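Cleaning and setting out test tube racks

Reading time: 5 minutes

Racks get less attention than the tubes that go in them, and they pick up a surprising amount of dirt. Dried buffer, marker ink, bits of label and the odd splash of stain all end up on the top plate or, worse, on the tier below where you don't look. This page covers how to wash the two common kinds, plastic and stainless steel, and how to lay them out on the bench ready for a run.

It was first written by Laurinda Seixas for new starters in the teaching lab at Rurnent. Yaw Amegashie added the part on steel racks.

What you need

A washing-up bowl or deep sink
Mild lab detergent
A soft bottle brush, narrow enough to go through the holes
A second, stiffer brush for steel only
Lint-free cloths
70% ethanol in a wash bottle
Gloves and eye protection

Before you start

Take every tube out, including empties. Check the bottom tier for caps and broken glass before you put your fingers anywhere near it. If a rack has held anything infectious, radioactive or strongly corrosive, stop and follow your own site's decontamination procedure first. Washing comes after that.

Step 1. Remove labels and ink

Peel off old tape while the rack is dry. Wipe marker ink with a cloth dampened with ethanol. Check first that the plastic can take it – polypropylene is fine, but polycarbonate and acrylic can craze or go cloudy. Don't use acetone on any plastic rack. It will strip ink from steel, but ethanol usually does the job.

Step 2. Soak

Fill the bowl with warm water and add detergent at the strength given on the bottle. Put the racks in on their sides so the air can get out from between the tiers. Leave them for 10 minutes. Very dirty ones can have longer, but don't leave steel racks soaking overnight, and never put them in bleach. Chloride pits stainless steel and the rust starts at the edges of the holes.

Step 3. Brush the holes

Push the soft brush straight down through the top plate and into the tier beneath, then pull it back without twisting. Some plastic racks have toothed openings in the lower tier, which flex to grip the tube. The teeth trap dirt and they snap if you force a thick brush through them. Work along one row at a time so you don't lose your place.

Steel racks can be scrubbed harder. Do the underside of each plate as well, and go along any folded seams.

Step 4. Rinse and dry

Rinse under the tap until there are no bubbles, then once more with deionised water. Shake off what you can and stand the racks on their ends on a cloth. Plastic racks can go in a drying cabinet if the maker's temperature limit allows it. Wipe steel by hand or you'll get water marks.

Step 5. Set out the bench

Wipe the bench and let it dry. Decide which rack is for what and keep to it for the whole run. We put plastic at the front for the tubes being filled and steel behind for anything coming out of the water bath. Leave a gap between the two, enough to get a hand in without knocking either. Two racks that look different also make it harder to put a tube back in the wrong place.
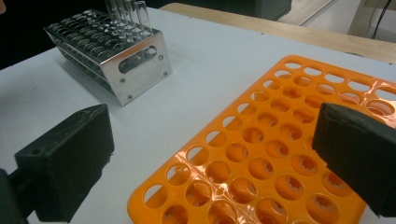

Step 6. Load the tubes

Try one tube first. It should go down through both tiers and stand upright without leaning. Fill from the back left corner and work along the row – left-handed people may prefer to start from the right. If a tube has to be pushed hard, the rack is the wrong size for it.

Storing racks

Stack like with like, heaviest at the bottom, and keep them in a closed cupboard. Throw out plastic racks with cracked plates or missing teeth.

Contact: Teresa Moreira, Lab Support, Rurnent | © Rurnent | Back to top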